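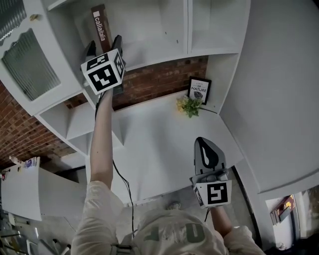 Chapter 4
Houses of Study and the Communities That Supported Them

A yeshiva is a school for the study of the Talmud and of Jewish law. In most periods before the modern one it was also a local institution, paid for by the town in which it stood. This chapter examines how such schools were founded, how they admitted students, and how they met their costs.

The main case is the school at Zarnedwood, whose account book survives in 70 leaves. The book records gifts, the price of candles and bread, and the names of the households that took in students for meals. A second case, the Quintela school, was smaller. It never had more than 13 students at one time, and it closed when its founder's family left the town.

Students began with the weekly portion of the Torah and the commentaries on it, then moved to the Mishnah. Only later did they take up the Talmud itself -- usually one tractate in a term, read aloud in pairs. The winter term at Zarnedwood ended in March, before Passover, when students went home.

Section 4.1 deals with founders and their gifts. Section 4.2 turns to daily study, and Section 4.3 to the printed books each school owned. Readers who are new to the terms used here -- tractate, responsum, novellae -- should consult the word list at the end of the chapter before going on.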